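동네 사격장 다니는 사람을 위한 장비 손질과 보관 요령

분류: 취미·레저 > 사격 > 살림 팁

클레이 사격을 시작하고 나서 제일 재미를 붙인 게 뜻밖에도 집에 와서 하는 뒷정리예요! 총은 사격장에 맡겨 두니까 제가 챙기는 건 조끼, 귀마개, 보안경, 장갑 정도인데, 이것만 잘 돌봐도 다음번에 나갈 때 기분이 완전히 다릅니다. 2020년 7월 장마철에 조끼에서 곰팡내가 난 뒤로 하나씩 고쳐 온 방법을 적어 볼게요.

1. 조끼는 주머니부터 뒤집기
주머니 구석에 피전 부스러기랑 모래가 정말 많이 들어갑니다. 마당이나 욕실에서 주머니를 뒤집어 탈탈 털고, 솔기는 마른 칫솔로 긁어 주세요. 빨 때는 지퍼를 다 잠그고 찬물에 중성세제 조금. 어깨 패드는 꼭 빼야 해요(저는 한 번 깜빡했다가 패드가 뭉쳐서 새로 샀어요).

2. 검은 옷은 뒤집어서 말리기
안에 받쳐 입는 검은 티셔츠는 햇볕에 금방 바래요. 뒤집어서 그늘에 널고, 걷은 다음에는 넓은 상판에 펼쳐 손바닥으로 쓸어 주면 다림질할 일이 확 줄어듭니다.

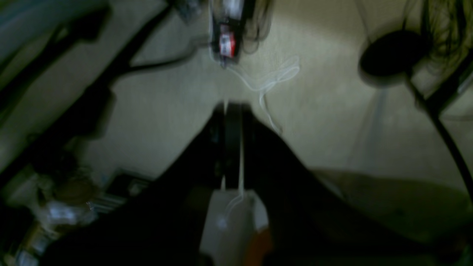
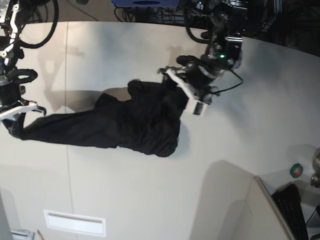
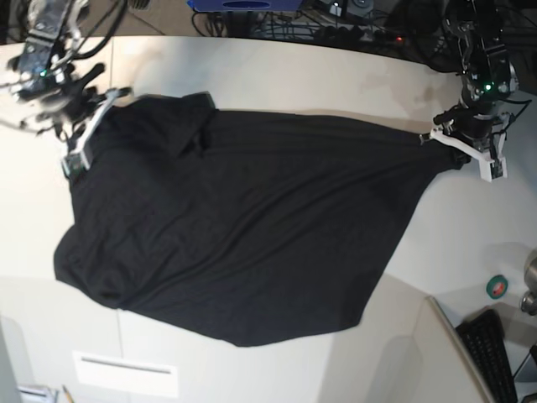 3. 귀마개 쿠션 닦기
여름엔 땀이 배어서 쿠션이 금세 끈적해져요. 물에 적셔 꼭 짠 천으로 닦고 마른 천으로 한 번 더. 알코올은 쿠션을 딱딱하게 만들 수 있으니 피합니다. 안 쓸 때는 건전지를 빼 두세요. 저는 Drudier 귀마개를 쓰는데 쿠션만 따로 갈 수 있어서 정말 마음에 들어요!

4. 보안경은 물로 먼저 헹구기
먼지가 묻은 채로 문지르면 렌즈가 바로 긁힙니다. 흐르는 물에 헹군 뒤 극세사 천으로 톡톡. 보관할 때는 안 신는 양말 한 짝에 넣어도 훌륭해요.

5. 가죽 장갑은 급하게 말리지 않기
드라이어는 절대 금지! 신문지를 느슨하게 채워 바람 드는 데 두면 모양이 살아 있어요. 다 마르면 가죽 크림을 콩알만큼만 발라 줍니다.

6. 가방에는 제습제 하나
가방 바닥에 제습제를 넣고 지퍼는 조금 열어 둡니다. 8월까지는 자주 들여다보고 물이 차면 바로 갈아 주세요. 이것만 해도 냄새가 싹 사라지더라고요.

공유 70 · 조회 2,438

댓글 3

클레이초보: 칫솔로 솔기 긁기 해 봤는데 모래가 한 숟갈은 나왔어요 ㅋㅋ 감사합니다!

Emerson Rocha: 저는 장갑에 신문지 대신 키친타월을 넣어요. 밝은색 가죽은 잉크가 묻을 때가 있어서요.

산밑집: 귀마개 쿠션은 얼마 만에 가세요? 제 건 벌써 갈라지네요.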